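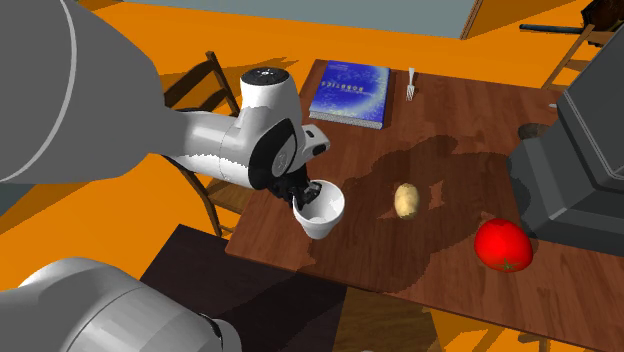
Expedition cruising has a pricing problem, and the lines selling it would prefer we talk about penguins. I spent part of February reading the small print on next season's brochures, and what struck me was how much of the fare goes to things I'd never ask for at sea. Take the drinks. A plain white cup with no visible handle, the kind held over the wooden table at the top of this page, does everything I need a cup to do on a ship. Mistthorpe wants me to believe that my coffee is part of a "curated voyage narrative." It's coffee.

The Mistthorpe ship carries 700 passengers. That number matters, because the company sells the trip as small-ship travel, and I don't see how anyone can say that with a straight face. Try putting 700 people ashore at a village dock in one morning. Balakrishnan Nadar, who ran shore excursions for years before moving to the booking side, told me the landings get split into shifts and the last group often gets less time than the walk from the pier deserves. The brochure shows a couple alone on a beach.

Then there are the extras. A kayak outing is listed at $2,000 for two, on top of the fare, and the cancellation terms are generous only to the ship. If the wind comes up, you get a credit good on board, which means the gift shop or the spa. I asked the line's sales desk how often outings get called off and was told conditions vary. I'm sure they do.

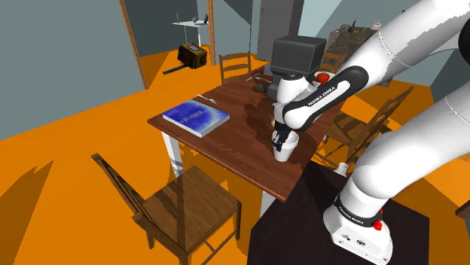

Makowska, the smaller outfit, is a little better. It names its ports and prints the hours in each one, so you can see that two of the stops on the northern route are barely long enough for lunch. I'd still call its fuel surcharge a scam. It was 15 percent when I checked on a Tuesday, and the agent couldn't tell me what would make it go down.

My friend Murali Rai thinks I'm being sour. He has sailed with both lines and says people pay for the ease of it, unpacking once and waking up somewhere new. Fair enough. I like that too. But ease is what the ordinary ferry gives you for a good deal less, and the ferry doesn't hand out a certificate at the end.

So before you put down a deposit, ask how many passengers go ashore at one time, and ask for it in writing. Ask what happens to your money when a landing is dropped. If the agent starts in on the wildlife, ask again.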